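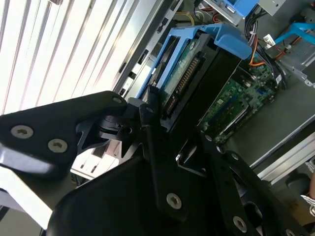
Murray Beaulieu had been dead since March when his sister called me about the ferry logs. She had found 23 of them in the crawl space, wrapped in feed sacks, and she wanted them out of the house before it sold.

I drove up to Skonadthorpe after work and got there at dusk. Sylvie had them stacked on the kitchen table next to a plate of ham.

"He said you'd know what to do with them," she said.

"He never said that to me."

"Well. He said it to me."

I had worked the *Zapata* with Murray for nine seasons. He ran her and I took fares. We carried gravel trucks, schoolkids, a piano once. He wrote in the log every night with the wheelhouse light off to save the battery, so the lines ran into each other.

I opened one from the last year. Wind southwest. Two cars. Dwight Simard late again. On the next page he had written a number, 1,264, and underlined it. There was nothing else on that page.

"What's that?" Sylvie asked.

"I don't know. Crossings, maybe."

"In a year?"

"No, it wouldn't come out right for a year."

She cut more ham. I turned pages until I found my own name. It was the night I told him I was taking the job at the cannery. He had written, L. leaving. Fog. Ran the last trip empty.

I remembered that night as clear. I had stood on the landing and watched his lights all the way over to the other side, and I could have sworn there were stars.

"You can have the box from the freezer," Sylvie said. "It's clean."

We packed them in that. It took both of us to get it down the steps, and she held the flashlight while I made room in the truck.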